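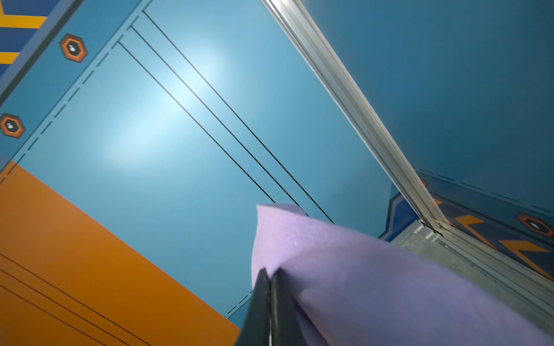

Cleaning blue and orange wall panels, do the "fabric safe" sprays do anything?

Posted by Dulano, Thu 23 October

We have a square bay with one orange wall and one blue wall, black stripes on both, fake bolt heads, and a gray marble-patterned floor. Laundry gets sorted in there, so shirts and printed cloths end up against the panels all day. A salesman wants 200 dollars for a case of Skornivon spray, which supposedly cleans the panels and won't mark clothes. I have my doubts. Is there any reason not to use dish soap?

2 answers

Mi-kyung Myung
I wouldn't buy it. "Fabric safe" can mean almost anything, so ask him for the ingredient list and see how fast he changes the subject.
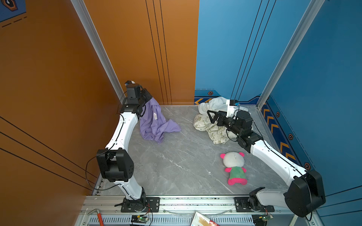

Dish soap, 3 drops to a bowl of warm water, soft cloth, then plain water, then dry. Go easy around the stripes until you know if they're printed or stuck on — I've seen stickers lift at the ends. Do the floor last. And keep the white and lavender stuff out until the panels are dry. If you have a plush toy in with the clothes, same goes for that.

So
Bought a similar spray in Rirkusville in March. Smelled like lemons, left streaks. Vinegar maybe? Haven't tried it on blue.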